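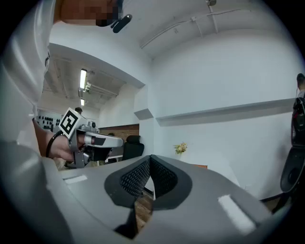

Notebook, Wednesday, November 27, 2024

Handling rules for sharp items, second pass

OK, so I promised I'd write this up before the long weekend and I'm doing it with half a sandwich in my other hand, forgive the typos. The short version is that our sheet for hand-held gripper work (the one everybody calls the Karam sheet, because that was the project folder it was first saved in) says almost nothing useful about sharp objects. It has one line, "take care with blades," and I wrote that line, back in March, so I can be as rude about it as I like.

What I want is something a new person can read in five minutes and then follow with both hands full. That last bit matters! When you've got a gripper in each hand you can't flip pages, you can't scratch your nose, and you can't grab something that's slipping. Most of the trouble I've seen starts with a person trying to do one little extra thing without setting a gripper down first.

I went back through the 44 comments on the old sheet this morning. A good number of them are about file naming (separate fight, not today). But 13 are about sharps or about people standing too close together, and those are the ones I worked from. I also reread the safety chapter of the Brekard binder, and it's fine for fixed arms behind a guard but it assumes the machine stays put and the person walks up to it. With hand-helds the person IS the thing that moves. The distances make no sense for us and I'd like us to stop quoting them at each other.

Starting position

Scissors start flat, closed, in the tray. Handles toward the operator, points toward the wall. I know we've had the argument about whether the starting pose should vary, and yes, it should, the Skullurix people want variety and they're right to want it. My feeling is that we can vary left and right, and vary the angle a bit, and still never start with the points toward somebody's stomach. That gives us plenty of room to play with.

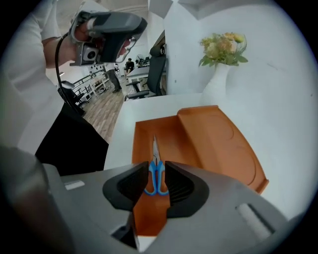
The other thing about the starting position is the tray itself. I'd like it in the sheet by name, as in "sharps live in the tray, full stop," and not on the bare tabletop between takes. A pair of scissors sitting loose on a table gets an elbow on it sooner or later. In the tray it has a rim around it and it's easy to look over and check that it's where it ought to be.

Somebody in the comments asked if we should switch to the blunt-nose kids' scissors and skip the whole question. I thought about it for a while! For training new operators, sure, go ahead, do your first 15 takes with blunt ones and nobody will mind. But the task list calls for ordinary scissors, and if we swap them out the takes don't match the list, and then we've got a labeling problem on top of a safety problem. So ordinary ones stay, and the rules have to be good enough for them.

Picking up and holding

This is where I changed my mind since the first draft. I had written "grip by the handles only" and left it there, very pleased with myself. Then I started listing how that could go and there are several ways to hold scissors by the handles that are still bad. Fingers through the loops is bad (they hang up when you open). Gripping one loop and not the other is worse, because now the blades can swing open under their own weight.

So the new wording is: grip both handles together, blades closed, and don't lift until you can see both pads on the handles. If you can't see it, open up, back off, go again. A take with a second attempt in it is a perfectly good take. I'd much prefer a bunch of those in the set to one clean-looking grab that was luck.

Points up or points down once you've got them? I asked around and got a different answer from everybody I asked, naturally. I've settled on this for the draft: any direction the task needs, as long as the points are headed away from your own face and away from everyone else, and the gripper stays below your chin. If the task has the blades pointing up, slow down and keep your head back. It's so easy to lean in for a better look, I do it constantly and have to catch myself. Leaning in is now its own line on the sheet.

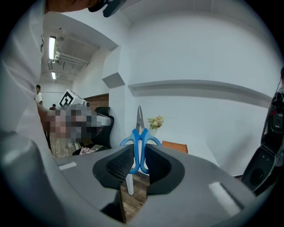 Other people in the room

We're never in there alone, and I don't want to write a rule that pretends we are. What I have so far, rough wording:

- The person with the sharp item says "sharp" out loud when they pick it up and "down" when it's back in the tray. Feels silly for a day or so, then you stop hearing it.
- No handing sharps from one gripper to another person's gripper. Put it in the tray, let go, back off, then they pick it up.
- If you need to walk behind an operator, say so first. Don't tap them on the shoulder.
- Cables and straps get checked before the first take, same as shoes. If something is dangling where you could catch it on a chair, fix it now.
- Anyone can call a stop, including whoever just wandered in to ask about lunch.

I had a sixth one about rolling chairs but it got long and cranky so I took it out. May put it back in.

Dropped items

Let it fall. Please let it fall. Do not chase scissors with a gripper and absolutely do not stick a foot out. Say "dropped," stop, set both grippers down, pick the thing up with your hand, look at the blades, look at the floor, then start a new take. Mark the old one as dropped and keep it.

Open questions

Pad wear. The textured faces on the fingers don't last forever, and a worn pad plus smooth plastic handles is a bad combination. Kirent suggests a look every 300 grips. I have no idea if that's a sensible number for us, so for now I'm writing "look at the pads at the start of every session" and we can argue about a number later.

Also do we treat box cutters under this same sheet? I say no, separate sheet, and no box cutters at all until it exists.

Draft is in the shared folder under Karam, second pass. Scribble on it, please, and put your initials next to anything you cross out.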